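Ticket 1777 – Pawn pickup misses on ranks 1 and 2
Project: Akyol (two-arm chess set-up and pack-away, student build)
Opened by: Hacer Kurtuluş
Assigned to: Jozef Hendriks
Date: 6 August 2019
Status: open, waiting on recalibration

Symptom
Planner reports "grasp empty" on pawn pickups near the white side. Back-rank pieces are fine. Logged 47 attempts over the afternoon, 7 empty grasps, all on pawns. No arm faults, no bus timeouts.

Already tried
– Restarted the controller and reloaded the Geltis config. No change.
– Swapped the finger offset back to the May value. Worse on the h-file, reverted.
– Re-seated both wrist camera connectors.

Views attached, order not significant.

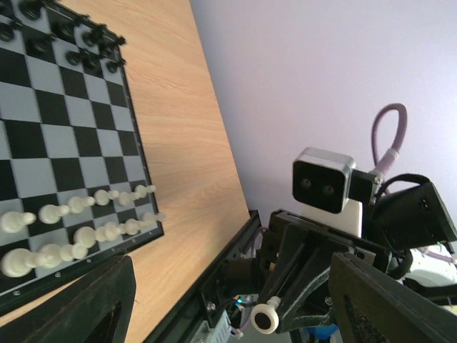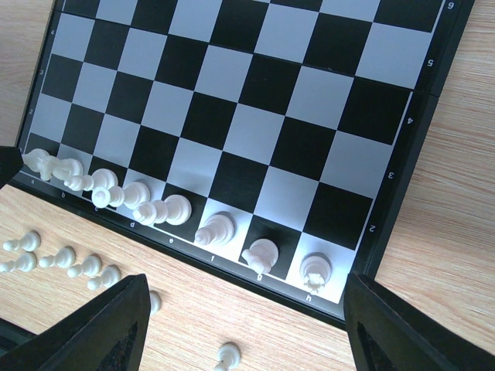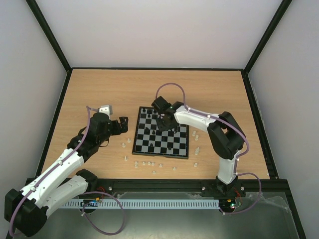
Comment – Jozef Hendriks
The board pose is fitted from the outer rim only. The board folds, so if the halves don't sit flush the fit averages the error across the seam and the near half ends up off. I measured almost 6 mm at a1 against the taught pose. A rook has enough base to tolerate that. A pawn doesn't.

Comment – Nurhan Avcı
Could we fit each half separately? Corner detection is already in Umov, it only needs a second call with the seam as a boundary.

Comment – Jozef Hendriks
Yes. Branch is up, not tested on hardware. Please don't merge before Demyd has looked at the frame conversion, the colour threshold was changed in the same commit.

Next steps
1. Recalibrate both arms to the table, right arm first.
2. Run the pawn test again with the two-half fit.
3. If misses stay above one per run, check finger pad wear.

Jasper Van den Broek has the bench booked until four, so step 1 starts after that.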